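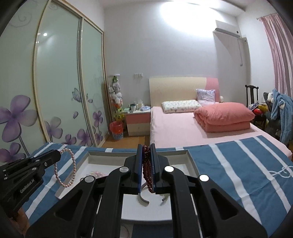 The Last Bus to Rodasska

The bus stopped running in May, so Loubna Salem walked the last part of the road with her suitcase and her mother's letter in her coat. The sign at the turnoff said Rodasska, population 876. Someone had painted over the six and then scraped the paint off again.

Her uncle's house was the grey one past the grain store. The key was under the brick, where her mother had said it would be. Inside, the kitchen smelled of kerosene and old apples. She put the kettle on and sat down without taking off her boots.

A man knocked before the water boiled. He was tall and had a carton of eggs under his arm.

"Eyvindur Ragnarsson," he said. "I had the paddock next to his. You'll be the niece."

"I'm only here to sell it."

"Yes," he said. "He thought you would be."

He put the eggs on the bench and looked at the stove as if it might need something.

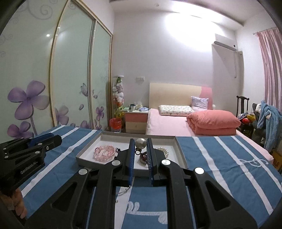

Rania Naciri
Fiction contributor

They ate at the small table. Eyvindur told her that her uncle had owed 600 dollars at the store and that the store had let it go. He told her the pump stuck in cold weather. He didn't tell her how her uncle had died, and she didn't ask, as she had read it in the letter.

"Kleinschmidt will make you an offer," he said. "He's bought everything on this side of the creek."

"Is he fair?"

"He's quick."

The offer came in the morning, in an envelope pushed under the door. It was lower than she had hoped. She read it standing at the window, where she could see the paddock and the fence her uncle had put up the summer she was nine. She had held the wire for him. He had paid her in coins and told her to hide them from her brother - she had buried them in a tobacco tin by the third post, and then her mother had come to take them home.

She found the shovel in the shed. The third post had been replaced, and the ground was hard, and it took her most of an hour to get down past the roots. The tin was there. The lid had rusted on. She carried it back to the house and set it on the bench beside the eggs.

Then she went out to look at the pump.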